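2022-03-01

I spent most of the weekend on a navigation failure in our home robot simulator, and I want to get the notes down before I forget the order of things.

We run the test apartment in Pastden. The planner is Indari, the one Dima Masri and I have been patching since November. A run is a simple errand: start at one side of the room, reach a goal point, stop. After the last update, 28 runs out of 350 ended with the base driving into something and pushing against it until the timeout. The log still marked seven of them as successes, and those are the ones that bothered me.

My first guess was the chairs. Thin metal legs have caused trouble before, and I lost half a day replaying every run that passed near the table. The legs were fine. The planner kept its distance from them every time.

Dima looked at the bad runs by end position instead of by path. Most of them stopped next to a shape with an uneven outline close to the floor. I had skipped over those objects when I set up the collision meshes.

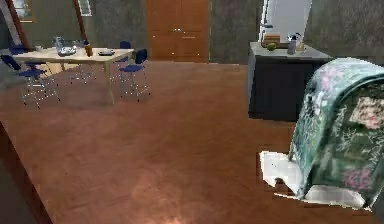
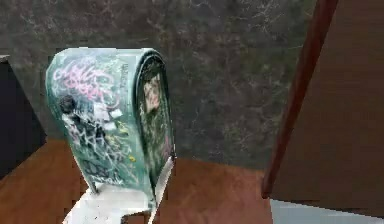 Both views come from the same apartment, and both have a white piece with an irregular edge at floor level. The importer was wrapping each object in a simple hull and then trimming anything under a height limit. The trimming step was meant for rugs. It was also removing the bottom of the hull on larger objects, so the planner thought there was clear floor where there wasn't. The physics engine used the full mesh and stopped the base as it should.

The false successes were a separate bug. The goal check read the planned position and never compared it with the real one. When the base got stuck, the plan kept moving ahead and reached the goal without it.

Could this have happened on the real robot?

The goal check would have failed the same way, because that code is shared. The hull trimming only exists in the simulator importer. On hardware, the bumper cuts power to the wheels on contact, so it would have stopped, but the log could still have said the errand was done.

I turned off the trimming for everything except objects tagged as rugs, and the goal check now reads measured position. I also added a stall timer. The next batch is 2,000 runs and it's going now. Dima wants to try the old build on the same seeds so we can compare, and I still have to fix the tags on two of the rugs.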